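From: Yaqin Gu
To: Clanstead Sewing & Mending list
Date: Tuesday, January 8, 2019
Subject: Re: [mending] Measuring an old chair for a slipcover??

Hi all,

Happy new year, and sorry for going quiet over the holidays. I had a house full of in-laws and the sewing machine spent two weeks under a tablecloth with a cheese board on top of it. Anyway, I saw this one and had to answer, as I have made every mistake there is to make with slipcovers and I might as well get some use out of them!

> I've got my aunt's old wingback and I want to make a cover for it before
> we move in June. I've made curtains and cushions but nothing with arms on
> it. The pattern I bought says to "measure all surfaces" and then gives me
> a chart with 2,000 tiny boxes in it (ok, not 2,000, but it felt like it).
> Do people really measure everything? And how much fabric should I get?
> The shop in Mekier has a heavy cotton I love but they only have one bolt
> left and I don't want to run short.
>
> Also, do I wash it first? It says dry clean but come on.

OK, so. First thing, put the chart away. I'm serious. Those charts are written for people sewing a cover for a chair they can't touch, and you have the chair right there in your living room. What you want is to pin-fit it. You drape an old sheet over the chair, wrong side out, and pin it to itself along the lines where the seams will go, and then you draw on it with a laundry marker like a crazy person. When you take it off and cut along the marks you have your pattern. It takes an afternoon and you'll swear a bit around the wings, but you'll get a cover that fits that chair and not some average chair in a book.

You do still need a few measurements for buying fabric, and those are easy. Measure the inside back from the top of the chair down to where it meets the seat, then the seat from back to front, then down to the floor. Then the outside back, top to floor. Then each arm, from the seat on the inside, up and over, and down to the floor on the outside. Write each one down with the widest width next to it. Now add four inches to every single number for seams and wiggle room, and another six or so wherever the fabric has to tuck in around the seat. I forgot the tuck-in on my first one (the blue chair, some of you met it at the Punanwood swap) and every time anyone sat down the whole thing popped up behind them like toast.

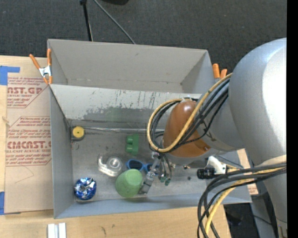
Once you have your list, get some graph paper and draw each piece as a plain rectangle, to scale, on a long strip as wide as your fabric. Shuffle them until they fit. Whatever length of strip you've used up is what you buy, plus one extra yard for the thing you forgot. For a wingback in a plain 54 inch cotton I'd guess seven yards, maybe eight if you want piping. If the one in Mekier has a pattern on it you need more, and you need to know the repeat before you go buying it. A big floral with a 24 inch repeat will eat fabric like you wouldn't believe, and you'll want one of the flowers sitting nicely in the middle of the back, so call them and ask! They're friendly on the phone, much more so than in person, for some reason.

If it turns out the bolt is too short, don't give up on it. The outside back faces a wall on most chairs, and so does the deck (that's the part under the seat cushion), though I mean hidden and not facing the wall, you know what I mean. Do those in something cheap in a close color. I used a painter's drop cloth for the deck on mine and it's been fine for years – tougher than the real fabric, if anything.

Washing: yes, wash it. If you ever plan to throw the cover in the machine, the fabric has to go through the machine first. Before you do the whole lot, though, cut a square, ten inches by ten, zigzag the edges, and wash and dry it just the way you'd do the finished cover. Then measure it again. Heavy cotton can lose an inch in ten, which on a whole chair is the difference between a cover and a corset. If the square comes out faded or all limp and sad, then you'll know they meant it about the dry cleaning and you've lost only a scrap. Zigzag the cut ends of the big piece too, or you'll be picking thread out of the lint trap until Easter. And if you've got more than five yards, take it to a laundromat with the large machines. My own washer walked halfway across the laundry room.

Other bits, in no order:

- Pin-fit with the seat cushion **out** and cover the cushion separately.
- Cut the pieces for the wings bigger than you think. You can trim, you can't un-trim.
- Mark the sheet "left arm" and "right arm" in big letters, and put arrows pointing up. All of them look the same on the floor.
- Use a size 16 needle, a denim one if you have it, and go slowly over the piping joins.
- Leave the skirt till last. You may find you like it without.

On closing up the back, I'd go for a zipper down one rear corner, but velcro or ties work too if zippers make you nervous. The ties look sweet and they hide a bad fit (ask me how I know).

I've still got my marked-up sheet from the second wingback I did, the one for my friend on Valderrama Street, and you're welcome to borrow it to see how the wings go together. It won't fit your chair but it'll show you the shape, which is a weird sort of kidney thing that makes no sense until you've seen it pinned. I can bring it next time we meet, or you can stop by and have a cup of tea and look at the blue chair with its toast problem fixed.

What color is the cotton, by the way? And does your aunt's chair have the curved front legs or the straight ones? It matters for the skirt.

Yaqin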